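工坊近况：Ivo 的手终于装回去了

先跟大家交代一下，上次说九月就能让 Ivo 自己递扳手，这话是我说的，我认。结果整个月都耗在那只手上了，光调手指的张力就调了30多个晚上……好吧没那么多，但我的体感就是这样！

事情是从手套开始的。原来那层硬壳一弯就蹭到指根，Celina Wysocka 看不下去，周日带来一截软的罗纹套筒，说先套上试试嘛。我本来嫌它土，套上去一看，居然挺像冬天穿毛衣的样子（Theano 说像袜子，我们吵了一晚上）。手掌包住了，手指露在外面，拧螺丝、换指尖垫都不用再拆一遍，省了我好多脾气。 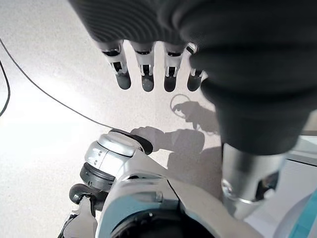
Ivo 的手：罗纹套筒配深灰色软指尖。

指尖垫是从 Flirnow 订的，2毫米厚，比我们自己浇的那批强太多。自己浇的总有气泡，捏个纸杯都打滑，浇到后来我看见硅胶就想绕着走。换上新垫子以后，空水瓶能捏住了，装满的还不行，手腕一沉就歪。我怀疑是腕部那个环的螺丝吃力不够，Theano Lambrakis 觉得是程序里力矩给小了，目前谁也没说服谁，下次开工两样都试。

线也还没收拾。我知道，我知道，上期就答应过要把黑线全部走进线槽，可是每次刚理好就又要拔下来测，索性等手腕定下来再说。各位来 Storkport 工坊串门的时候，走路请抬脚！

花销顺便报一下：垫子加套筒一共79块，比我预想的便宜。真正肉疼的是备用关节，Szewczyk 那边报价700，我还在犹豫，要是谁手里有闲置的，哪怕外壳花了也行，请一定来找我。

下回争取拍一段它捏鸡蛋的视频，鸡蛋我自备，抹布请大家带。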